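Thread on the grasp planner rewrite we merged this week. Mostly software, a bit of moaning about timestamps.

**1/** The old planner scored every grasp candidate on its own. It took the best one, then asked for an arm path. If no path came back, it tried the next. On a bad run it went through 60 candidates before giving up.

**2/** Filipa Prata's idea was to check the wrist path first, with a coarse collision model, and only score what was left. Same candidates, different order. Most of the gain came from that. 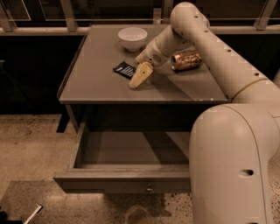
**3/** Clutter costs are the part I spent July on. Each object near the target now adds a penalty that depends on how close the fingers and the wrist get to it. With the yellow block held between the card and the crushed can, both neighbours go into the sum, and so does the bowl towards the back. The can is the hard one for perception – shiny, dented, and the depth on it is full of holes. We pad it by 13 mm and move on.

**4/** The drawer is a separate problem. The planner treats it as fixed geometry unless a task says otherwise, so if the map says shut and it's open, the elbow check is wrong. Dorin Onu is adding a state refresh before each plan.

**5/** Timestamps. The depth and joint streams were 2 frames apart in the replay tool, which made good grasps look like misses. Fixed in Hako, our log reader. Old logs need converting again.

**6/** We replayed 998 logged plans from the Gronow set against the new code. The slow ones left are nearly all flat objects, where the candidates bunch up along the edges. Josée Carrier has a branch for that and I'll post numbers when it's merged.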